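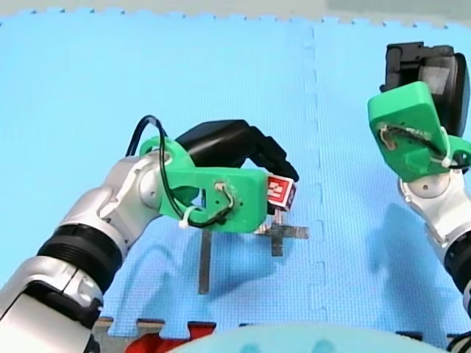 Section 4 of these notes covers the bimanual cell at the Gudau lab, which the class visits in May. Read it before the visit; Rukhsana Shaikh will run the demonstration and will not repeat the basics. The cell has two arms and one controller, and each arm carries its own black-fingered gripper on a green printed bracket. In the pose shown, the left gripper has the red-and-white cube between its fingertips, while the right gripper is up and clear of the mat. Note the cable on each bracket, held with a white zip tie. Cable routing is the first item on the worksheet.

4.1 Terms
Grasp point: the position on the part where the fingertips close.
Clear pose: any pose in which an idle arm cannot meet the working arm.
Handover: transfer of a part from one gripper to the other with both closed for a short overlap.

4.2 Timing
The demonstration program allows 700 ms for the gripper to close and 3000 ms for a full handover. If the handover exceeds 4000 ms, the controller stops both arms. Record the measured values in Table 2 of the worksheet.

4.3 On the day
Meet in room 102. Stay off the foam mat while the arms are powered. Daniyal Satti will collect worksheets at the end of the session.

Reading: course pack, chapter on dual-arm coordination, up to the Jokeo case.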